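Lavar menos, lavar mejor

Desde hace años la ropa deportiva ocupa en mi casa más sitio que cualquier otra, y desde hace años la lavamos mal. Hablo de la mía y la de mi familia, pero he conversado con bastantes vecinos de Sturnbridge y creo que el error es general. Volvemos del entrenamiento, la prenda ha estado puesta una hora, y la echamos al cesto sin pensar. Después el programa largo, la temperatura alta y suavizante en abundancia.

Mi opinión es que una lavadora debería usarse con la misma atención con que se usa un horno. A ningún cocinero se le ocurre poner todo a la misma temperatura. Sin embargo, con la ropa lo hacemos. El tejido sintético no necesita más de 30 grados, y el suavizante le quita justamente la cualidad por la que lo hemos pagado – deja una capa sobre la fibra y el sudor ya no pasa. Esto viene escrito en muchas etiquetas cosidas por dentro, que cortamos el primer día porque nos pican.

Hay además la cuestión de los colores. El rojo con adornos blancos es el caso más difícil que conozco, y es también el más frecuente en los equipos de barrio. Si se deja la prenda mojada y amontonada una tarde entera, el blanco puede salir rosa y después no hay producto que lo arregle del todo. Yo separo esta ropa en un cesto propio, uno de plástico con agujeros, para que el aire circule mientras espera su turno.

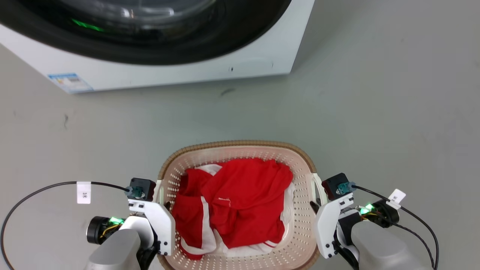
En la página de la asociación de vecinos, Jalali contestó a una primera versión de estas ideas que separar tanto es un lujo de quien tiene tiempo: con tres hijos en el equipo se lava lo que hay, cuando hay hueco, y una camiseta un poco rosa también sirve para jugar. Añadía que dos lavadoras a medio llenar gastan más que una llena, y que de eso yo no decía nada.

Tiene razón en lo segundo y lo acepto. Una máquina a media carga es un gasto difícil de defender. Pero separar no obliga a lavar enseguida. Se puede esperar a juntar la ropa de varios entrenamientos, siempre que se guarde seca y extendida. En cuanto a la camiseta rosa, la del club de mi hija cuesta bastante, y yo prefiero que dure dos temporadas.

También me parece que miramos demasiado la máquina cuando la compramos y muy poco cuando la tenemos. Comparamos la etiqueta de energía, discutimos por una letra, pagamos más de 700 euros, y luego elegimos cada día el mismo programa. La goma de la puerta se limpia cuando ya huele. El filtro, en mi caso, lo abrí por primera vez en septiembre, y prefiero no contar lo que encontré dentro.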